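Listing square footage vs. county record – which one do you use?

hiltbridge_buyer
Looking at a house in Hiltbridge. The listing says 2,326 sq ft, the county record is 556 lower. Seller says the difference is the converted garage. No permit on file that I can find. Does the appraiser count it?

cperron
Only if it's permitted and heated by the same system as the house. Otherwise it gets a line item, usually small.

Golix16
Disagree on the permit part. Mine was counted without one – the appraiser noted it and moved on. Lender's call.
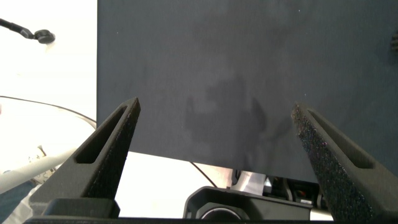

Dark blue panel, blotch across the middle.

cperron
Depends on the loan type, then. I would not plan on it. Ask the county what a retroactive permit costs. Mine was 3,000 with the inspection.

hiltbridge_buyer
The garage has its own wall unit, not tied to the main ducts. Agent at Menness says that makes no difference.

Golix16
It does make a difference. Agree with Perron there.

cperron
Get it in writing from the lender before Saturday if that's when your contingency ends.

hiltbridge_buyer
It is. Emailed them at noon.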